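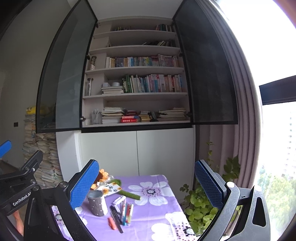 Clalta's pricing page says the service will take your handheld gripper recordings "in any home, in any light," and give them back trimmed, split into steps, labeled and scored. I've been paying for it since December and can now report that this is true of the first part: it will take them. Giving them back is where the personality comes in. Our desk setup is the one I'd use to judge it, so most of what follows comes from there: a small table with a purple floral cloth, a dotted pen cup, pens side by side in several colors, and a big bright window off to the right. The cloth has white blossoms the size of a small plate printed all over it. Remember the blossoms.

Yaryna asked for a straight account from somebody who isn't getting a discount. I'm not getting a discount. Her message is quoted in pieces below and I've taken her questions in order, except the last, which I put off until I'd calmed down.

Yaryna Moroz wrote:
> We're a small shop with two pairs of handheld grippers and one person
> who does the labeling by hand, and that person is me, and I would like
> to see my family. Clalta's demo looked great. Every demo looks great.
> Has anyone on the list run it on real household stuff for more than a
> trial? First question: how much do you have to clean up before you
> send it?

Less than I expected. We send raw sessions straight off the machine, with both hands in view and the usual fumbling at each end. It finds the start and stop of a take well. It even dropped a long stretch where Emiliano had put the grippers down to argue with a delivery driver, and I had fully expected that to come back labeled as a two-arm task.

What you do have to do is write the task sheet, and the form for that was designed by someone who has never owned things. You list every object that will be touched, each with a name from their menu. The menu has four kinds of pen and no pen cup. We tried "mug." We tried "vase." For a while we had a desk where pens were lovingly arranged in a vase, and the step descriptions took on a certain mood. "Custom object" exists, under a tab called Advanced, and it works fine once you find it. Find it first.

> Second: does it cope with clutter? Our test flat is a real flat. There
> are papers on everything.

Ours too. Behind the table there's a tall bookcase with dark glass doors, five shelves of books and jars and loose papers, and next to the wall a pile of notebooks and paper that I'm told is being sorted. I thought all those spines would swamp it. They don't. Clalta seems to care mostly about what's near the fingertips, and the background gets ignored in a way I found almost rude to the bookcase.

The trouble is in the foreground, and it is flowers. The tablecloth blossoms are flat, pale in the petals and dark-dotted in the middle, and the labeler believes in them. When a finger passes over one it will now and then log an approach to a "small round item," followed by a failed grasp. The operator looks terrible on paper. Uliana Kravchuk, who has the steadiest hands of any of us, came back from her first batch with the lowest score in the group, having failed many times to pick up a drawing of a flower.

To be fair to them, we also have a bunch of orange artificial flowers at the far corner of the table, with crinkly clear wrapping next to it, and those it handles properly. So the three-dimensional fake flowers are known to be objects, and the two-dimensional ones are known to be objects you're bad at.

I sent this to support. The reply was quick and friendly and suggested a plain cloth. I wrote back that "any home" would seem to include homes with a cloth. They opened a ticket. There's now a box on the task sheet called "patterned surface," and ticking it gets rid of most of the phantom grasps. It also makes it slower to notice a real grasp on anything short and pink, so our coral marker has been enjoying some privacy.

> Third: how does it do against a window? Half our rooms face south.

Better than our own scripts, worse than the brochure. With the curtain pulled partway it's good. When a wrist turns toward the glass, the view goes bright and the step boundary tends to land late. It's a steady sort of late, so Radymyr wrote a few lines that shift it back for that table, and we stopped thinking about it. I'd be happier if it flagged those takes itself. It has a confidence number for everything, and the number stays at the same sunny level whether it can see or not.

> Fourth: what about the clear stuff, jars, wrapping, containers?

Mixed. Crinkled plastic gets called "bag" whatever it's wrapped around. Clear containers with a dark lid come back as a lid, floating. If your tasks need the label to say that a jar was opened, plan to check those by hand. We do, and it's still far less work than doing the lot.

> Fifth: what does it really cost? The page has a slider and I don't
> trust sliders.

You're right not to. We pay $385 a month for a plan that covers up to 20 hours of recordings. The catch is that hours are counted on upload, before trimming, so you pay full price for the delivery driver. After we figured that out we started cutting the dead ends off ourselves, and if you're paying attention you'll notice that this is one of the things we're paying Clalta to do. Both hands from the same session count once, which I was braced to be annoyed about and then wasn't.

Relabeling is free if you ask within eight days of getting a batch back. After that it's charged as new. The eight days are in the terms, in the section about logos.

> Sixth: did you look at anything else, and would you sign up again?

We tried two others. Nongate is cheaper and gives you the steps with no object names at all, which suits you if you're only after timing. Their export loaded on the first go, so credit to them. I spent an afternoon with the Torkero package as well, the one you run on your own machine. Marichka liked it a good deal more than I did. It wants a calibration board in every session and it wants you to have feelings about config files. If any of your recordings can't leave the building, that's the one to look at, and you should ask her about it and not me.

As for signing up again: yes, on the monthly plan, with the grumbling included. We were spending most of a person on labels before this and now it's a few mornings a month, mostly jars. The scores I'd ignore altogether. We hid them from the operators after the flower business, and morale picked up. If you must use them, compare a person only with themselves at the same table on the same cloth.

Things I'd do before the trial runs out, Yaryna, seeing that you asked for homework:

Send them your ugliest table first. The demo set is all bare desks, and you'll learn nothing from yours if it's bare too.

Include one session where you pick up and put down pens of nearly the same color. Ours has a black one lying next to a deep purple one and it swapped them mid-take, twice, with great assurance.

Ask for the export in the format you'll really use. The default one names files by upload time in a time zone I haven't been able to identify.

Have someone who was in the room read five takes end to end against the labels. Somebody who wasn't there will believe the vase.

I can share our task sheet for the desk, custom objects and all, with anyone who wants a starting point. Lytvynenko over in the kitchen group has one for drawers and cutlery that's better organized than mine; write to the list and I'll nudge. If anybody has got Clalta to label a lidded jar as one object, please post how, and I'll redo our last batch while I'm still inside the eight days.

Marichka says to add that the Torkero config files are "perfectly normal." Noted.

Emiliano says the driver was wrong.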